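ok quick update on the arm build, been quiet since December

short version: the garage arm (calling it Firkon, it's on the decal now) moves. badly. but it moves

base is bolted to a chunk of old benchtop, printed joints, secondhand steppers. first elbow bracket cracked at the layer lines so reprinted it in a different colour, looks awful, don't care

wiring took 2 whole evenings. had the limit switch on the wrong pin the entire time. the entire time!!

gripper fingers are printed too, grippy tape on the inside. picks up a tennis ball ok. drops a mandarin. crushes a mandarin if I turn the current up

so before I wreck more fruit (or the bench) I'm doing the planning side in sim. proper arm model in there, a Franka, not my wobbly thing. dining table, watermelon, pot plant, little brown statue, bunch of stuff to not knock over

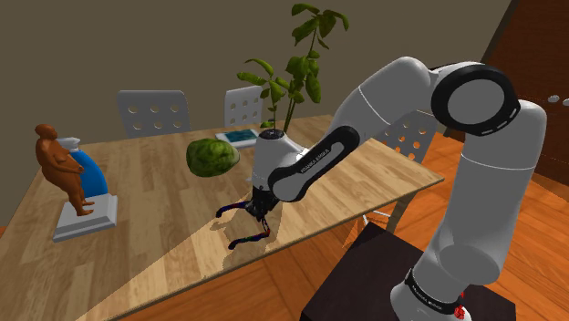 anyway the approach goes like this: gripper comes in from above, fingers open, stop short of the wood, then sort out which way to go. reset, shuffle the objects, go again

set it for 2,000 resets overnight, laptop fan sounded like a leaf blower. bumped it to 4,000 and moved the laptop to the laundry

still have to write the bit that maps it onto my arm's joints. mine has fewer of them so that'll be fun. Xia is the name of that script btw, its currently 10 lines and half are comments

cable chain from Getotance still hasnt turned up. zip ties for now

next: stop the shoulder sagging when the power's cut. thinking a spring, maybe a bungee. if anyone's got a spring off an old desk lamp I'll take it

will post teh elbow files tonight after dinner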